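To: floor-list
Subject: Re: the picking arm and what happens to our hours
Date: June 2018

Typing this on break so forgive the mess. Answering the questions from the Steston folks in order, more or less. Quoted part first so people who joined late can follow.

> We heard the returns line at Penddale has an arm on it now and
> that ours is next, maybe as early as October. Management here
> says "no change to headcount" and that is the whole memo. Can
> somebody who works next to the thing tell us what a shift looks
> like? Do you still sort? Who fixes it when it stops? And is it
> true they took away the second break rotation? We have people
> with 15 years on mixed returns who want to know if they should
> be putting in for transfers now or waiting.
>
> Also does anyone have the actual training sheet, ours says
> "to follow."

OK.

Do we still sort. Yes, less. Before, each of us on the line did mixed returns start to finish – open, look, decide, drop in the right tote. Now the arm does the plain stuff out of the bin and we do what it kicks back plus all the opening. The opening was always the worst part for wrists, so I'm not calling that a win. On my station the arm cleared 810 pieces on its best shift so far and sent 162 to the kickback tote. Those 162 are the ones you have to think about. So the day is fewer items and every one of them is annoying. Some people like that. I go home more tired in the head and less in the back.

Who fixes it. We do the first bit. Lolgate (they put it in) gave us a half day on clearing a stop, then there is a number to call. In practice you clear it, restart it, clear it again, and call on the third one. Hold out for that half day in writing. Second shift here got 20 minutes and a laminated card and they had a bad first month, stops all over the place and then the supervisor asking why the count was down.

Break rotation. Not true exactly. They didn't take it away, they changed it so one person has to stay with the arm, and for a while nobody was covering that person. We raised it, took too long, it's now 4 of us rotating through and the relief is on the posted schedule. Get it posted before the thing is switched on. Much harder after.

Headcount. No layoffs at Penddale. But two people left and the jobs were not posted again. So "no change" depends on when you start counting. Ask them that question, in those words, and ask for the answer by email.

Transfers – can't tell you what to do. What I would say is the pay grade question is still open. We are doing setup, clearing and item teaching on top of sorting and we are at the old grade. If you transfer out now you lose your place in that argument, if you stay you might get nothing. Sorry thats not more helpful.

Training sheet. Never got a clean file so I'm typing what's on ours with my own notes added. Station is called Oda on the paperwork, don't ask, that's what it says on the door label too.

ODA STATION, ITEM TEACHING (my notes)

1. Stop the arm and wait for the all-clear light before your hands go anywhere near the bin. Every time. Yes even for one block.

2. Put in a mixed handful. Different shapes, something shiny, something that rolls. Don't stack them and don't make it pretty, returns aren't pretty. The one below has a white cup on its side, a few colored blocks, sunglasses and a hand clamp with red grips, and that's a decent spread.

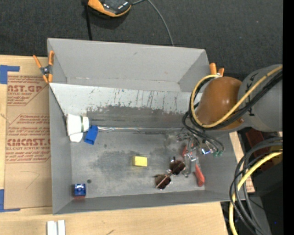 3. Hands out, start the run, stand behind the line. Watch the first few picks before you turn to the opening table.

4. Anything it tries three times and can't get, stop it and write it on the log. Item, which side of the bin, what it was next to. "Wouldn't pick" is no use to anyone.

5. Look over the cables at the start of shift. If something looks pinched dont move it yourself, call.

6. Log gets signed by whoever ran the station, first and last hour. This matters for the grade thing. It is the only paper that shows we're doing the teaching, so sign it and keep a copy at home.

Teaching runs are supposed to be 200 items a week per station. We never get there because it comes out of the same hours as production and production wins. If Steston can get teaching hours written in separate, please do, and tell us how, we'd like to copy you.

Break's over. Will check the list again tonight. If anyone from another site has the relief schedule wording please post it, ours is taped to a locker and half of it is torn off.

Penddale, returns, first shift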